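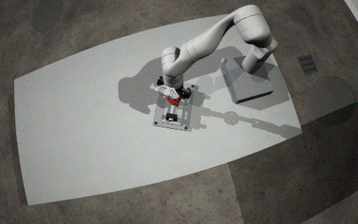 So how do you find murals in a town that doesn't publish a map of them? You walk the alleys behind the main street early, before the delivery trucks park in front of all the good walls, and you keep your own list.

I've been doing that in Skesadik since January and I'm up to 21 walls. I thought there would be maybe a handful! The town has the one everybody knows, the huge heron on the side of the old feed store, and after that people sort of shrug when you ask. But go one block over and there's a whole row of garage doors painted by somebody who signs with a little blue comma. I love the blue comma. I have 3 of those doors on my list, plus a utility box by the bus shelter that I'm almost sure is the same hand, because the letters lean the same way.

## The long wall on Nodier Street

This is the big one for me. It runs along the back of the Nodier Street parking lot, and it has been painted over so many times that the surface has gone thick and a bit rubbery at the corners. You can see the layers where it chips – pink, then a mustard color, then that flat tan the city uses when it wants something gone.

Right now the main piece is a night sky with "2060" across it in fat silver letters. I have no idea what 2060 means. A lady walking her dog told me it was a house number. A kid on a scooter said it was the year the ocean gets here. I wrote both down. The silver catches the light at 7 in the morning in a way my phone just can't deal with, so go stand in front of it if you're ever passing through.

The left end of the wall is all paste-ups. Those don't last. I went back after a rainy week and half of them had slid down into the weeds, and there was already a new one on top, a woman's face cut from newspaper with her eyes closed. Gorgeous. Gone by the next visit.

## Stencils, and why I'm hooked
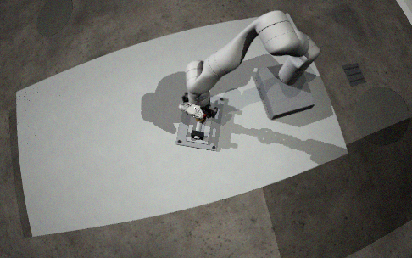 Stencil work is the part of street art I knew least about, and it's the part I now bore my friends with. The edges tell you so much. A crisp edge means the card was held tight to the wall, a fuzzy one means it lifted or the can was too far back. There's a fox behind the Okafor bakery with one perfectly sharp ear and one soft one, and I like it better for that. I tried cutting my own after seeing it (a teapot, please don't laugh) and my trouble was always the wrist. I kept spraying at a slant and getting paint under the card. What fixed it was keeping my wrist turned so the can pointed straight at the wall. My teapot got much better lines after that. The spout still looks like a sock.

If you want to try it, start with cereal box card and a new blade, and leave your bridges wider than you think you need. Mine snapped on the first two tries. I spray on scrap plywood in the backyard. Walls that belong to other people are for people with permission, or at least with more nerve than me.

## What's next

Unda, 18 miles up the road, has a legal wall under the rail bridge, and I finally have a free morning to go. From what I hear it changes nearly every weekend, so I'm bringing a spare battery and a thermos and planning to stay a while. I'll post whatever I find, even the scribbles.

Also – if you know who the blue comma is, don't tell me. But if you've seen one anywhere outside Skesadik, leave a comment with the street and I'll add it to the list!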